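Grevura Book Handling Set: known fault in the wrist recordings

Please read this note before you train anything on the set. It describes one fault which we found in July, after the first release.

The set holds 4,000 episodes of picking and placing books, recorded with the Kavo arm and the Trimen gripper. In 13 episodes the force limit of the gripper was not loaded at start-up. The controller took its default value, and this value is too high for paper. The fingers closed further than commanded and no stop was raised.
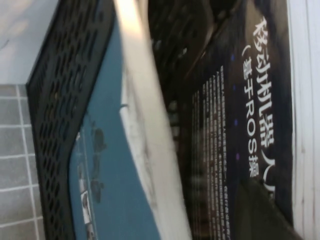 Wrist view, two books side by side, dark cover with the title 移动机器人 at right.

The wrist video alone does not show the fault. You must look in the force log, where the column "limit" is empty for the whole episode. The joint positions and time stamps in these episodes are correct, so we did not delete them. They are moved to the folder "fault_force".

What we changed

The start script now reads the limit back from the gripper and refuses to move if the answer is missing. It tries 4 times, then it cuts the power to the fingers.

Still open

The same check is not yet written for the Fiore controller. If you use it, please set the limit by hand and keep your hands away from the fingers until the value is confirmed.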